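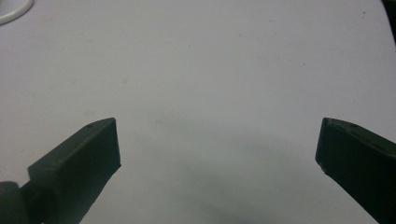
May 31, 2021 - sourdough starter log, Larlow kitchen bench

OK so the rye starter is finally behaving! I fed Trevo (the dark one, in the tall jar) before breakfast and it had doubled by lunch, which it hasn't managed once all May. The white starter, Hodero, is still sulking. I know, I know, naming them is silly, but "jar A" and "jar B" got mixed up on the labels last month and we lost a whole batch over it.

What I changed: switched to the Brøndum flour (the coarse rye in the paper sack, bottom shelf, please roll the top down when you're done), and dropped the water a bit so the mix is more like thick oatmeal. Also moved both jars off the windowsill. It gets way too much sun in the afternoon and then goes cold overnight, and I think the swing was worse than either one alone.

Test loaf went in with 290 grams of the rye and the rest bread flour. Dough felt sticky but not hopeless. I did 2 rounds of folds and then got pulled away on the phone, so the third one was late (sorry, loaf). It still held its shape when I tipped it out of the basket, and it smelled great, kind of like apples and beer.

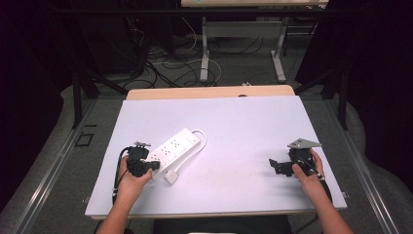 Anyway, the crust came out darker than I wanted, a little bitter on the bottom. Next time I'll put a second tray on the rack underneath and pull the lid off later. The crumb is pretty good though! Tight near the base, nice and open up top, and not gummy, even though I cut it too early because I have no patience at all.

Hydration for this one worked out to 66 percent on paper. It felt wetter than that to me, so I'd like someone else to check the scale with the steel weight before we trust any of these numbers. It drifts when the battery gets low.

Hodero gets one more week. I'm giving it a spoonful of rye with each feed and using up to 13 grams of old starter, no more, and if it's still flat and smelling like nail polish I'm starting over from Trevo.

To do: more parchment, wash the proofing baskets' cloth liners (no soap!!), find the good lame. There's half a loaf in the bread tin, help yourselves, it's best toasted with too much butter.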